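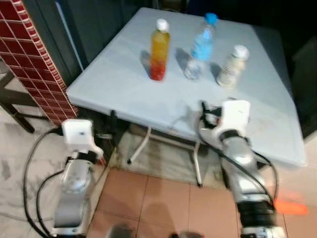

I've been living with the Trokska cable kit on our two-arm machine since March, and I like it far more than I expected to like a bag of clips and sleeves. If you look after a pair of arms with cables running down the outside, you know the trouble. A cable sits nicely while the arm is parked, then the elbow folds, the slack goes somewhere silly, and before long the jacket is rubbed shiny at the same spot every time.

The kit comes as 19 clips, 2 lengths of split sleeve, a roll of soft strap and a little gauge for setting slack. The gauge is the star! You fold the joint as far as it will go, lay the gauge in the bend, and pull the cable until it just touches. Then you close the clip. My old way was to guess, run the arm, swear, and guess again.

Fitting both arms took me one long evening with Nipon Khunthong holding the flashlight. Start at the gripper and work down toward the base. The printed sheet tells you to start at the base, and I did that on the first arm and had to take off every clip below the wrist. Leave a generous curve outside the lower joint too. It looks sloppy next to a tight run, but the joint needs it, and a cable that bows out a bit is happier than one stretched flat against the casing.

The clips grip well on smooth metal and don't mark it. I wipe the casing with alcohol first and let it dry (Nuanchan Phuthong skips this, and hers slide). The sleeve is good, a touch stiff when new. The strap is only okay. I swapped mine for the wider one from Dravine after a couple of weeks and wouldn't go back.

For a test routine I put bottles on a folding table and have the arms reach for them from different sides, near edge and far, left hand and right. Bottles are great for this: tall enough to make the wrist work, and cheap. After the routine I check each clip with a fingernail and run my hand down the cable feeling for twists. It takes 11 minutes for the pair. If a connector has crept, I open the two clips nearest to it, let the cable relax, and set them again with the gauge.

Gripes? The clips come in black only, so on a dark cable it's hard to see whether one is fully shut. I put a dab of white paint on each latch. And please, Trokska, sell the gauge separately, as I've already lost one behind the bench.

Would buy again, and I've got a second kit on order for the Srisuk machine.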